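Callia (book series)

Callia is a series of New Age and self-help paperbacks put out by Cliltis, a small press in the town of Lins. Subjects: meditation, dream work, moon calendars, breathing. 33 titles so far, most of them short.

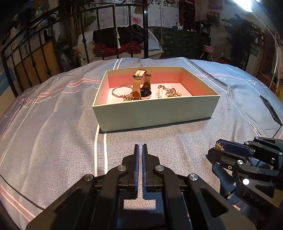 Photo: jewelry box on a bed

History
Began as a mail-order pamphlet line. First bound book, Wiketti, came out in August and sold over 1149 copies in its first season, mostly thru gift shops and yoga studios. Reprinted 2 times, second printing with a new index.

Format
Pocket size, soft cover. Each book split into daily readings with a blank page for notes. Early volumes had no page numbers in the back section, fixed later.

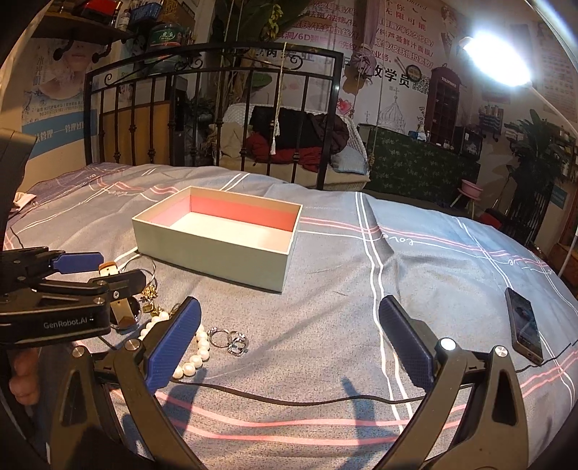
Source: Cliltis, retrieved 3/18/24

Reception
Mixed. Readers liked the plain langauge and low price. Reviewers found the later books repetitive, esp. the moon calendars. Wiketti is still the best seller and the usual starting point.

See also: Daily devotional; Dream diary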